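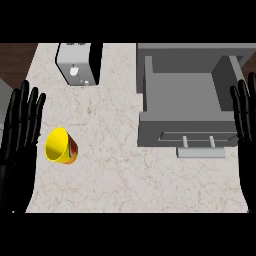
Speaker notes – Teaching by hand, teaching from a distance
Danetis meeting, March 9, 2023
Talk length 34 minutes, then questions

Slide 1. Opening

Good morning. Thank you to Danetis for the invitation. I will speak slowly, and if my pronunciation is not clear, please raise your hand and I will say it again.

My subject is how a person shows a task to a robot. I work on the Ilura project, where we do this in a simulated kitchen, with two humanoid hands controlled by an operator.

(Ask the room: who has operated a robot remotely? Wait for the hands.)

Slide 2. Two ways of showing

The first way is to hold the arm and move it. We call this teaching by hand. You feel the weight of the arm, and a beginner can record something useful on the first morning. The difficulty is with two arms and ten fingers. A person can't hold all of this at the same time.

The second way is remote control. The operator wears gloves, and the hands on the screen follow. All the fingers are available. What you lose is the feeling of contact. In our setup the operator sees the cup but doesn't feel it.

(Do not spend more than four minutes on this. In the rehearsal I spent nine.)

Slide 3. The kitchen task

We start each recording with both hands open over the counter, palms down, holding nothing. The operator stays like this for a moment, and then the task begins. I was against this rule in the beginning. I found it a waste of time. But when the starting poses were all different, it was very hard to line up the recordings afterwards.

The object for this task is a yellow cup which lies on its side. It is much closer to the left hand than to the right. The operator must put it upright on the marble, with the handsome side turned to the front. I have heard the comment that this is too easy. Please try it with gloves and no feeling in your fingertips!

Slide 4. Which hand?

This was the question that gave us the most discussion. Some operators took the cup with the left hand alone. Others brought the right hand across to steady it. Both are correct, and the two together make confused data. The learned policy sometimes began with one method and changed to the other halfway.

Now we write the method on the instruction card. For this task the card says: left hand takes, right hand stays open.

(If somebody asks about left-handed operators: we did not study it. Say so.)

Slide 5. Numbers

We collected 2158 demonstrations with the Girard interface, beginning in August. Each operator does a session of 60 minutes and then rests. We tried longer sessions and the movements became careless towards the end, with fingers half closed and wrists too low.

For the evaluation we use 100 starting positions of the cup, which the operators never see.

Slide 6. Mistakes we keep

When the operator misses the cup and tries again, we keep the recording. In the first version we removed all of these, and the robot learned only perfect grasps. After a miss it had no idea what to do, and it closed its fingers on the air again and again. – Show the short clip here. Sound off.

We still remove recordings where the tracking of the glove is lost. That is a fault of the equipment, and the robot should not learn it.

Slide 7. Advice for a new team

Let the operator practise before you record anything. Write the instruction card before the first session and read it aloud together. Watch the recordings on the same day, while the operator still remembers what he or she wanted to do. We neglected this for a long time and I regret it.

Slide 8. What comes next

Our partners at Witel are testing gloves with a small vibration at the fingertip. I have tried an early pair. My grasps were softer, but I was also slower, and I can't say yet if the exchange is a good one.

Thank the Ilura operators. Leave slide 8 on the screen during the questions.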